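Dilex, the cloth-folding method from Fladow, reviewed

Aisyah Sembiring's recipe is simple: record people folding with a hand-held gripper, train on that, hope. We gave it 908 demonstrations and a weekend. On flat napkins it managed 20 tries out of 30, a little better than my brother. Start it with a crumpled towel and it dithers — at length. Good documentation, slow training, dreadful corners. Three stars, and I'm keeping it.

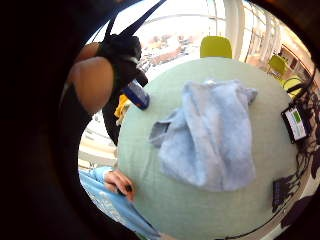 Light-blue cloth on the round table, crumpled start.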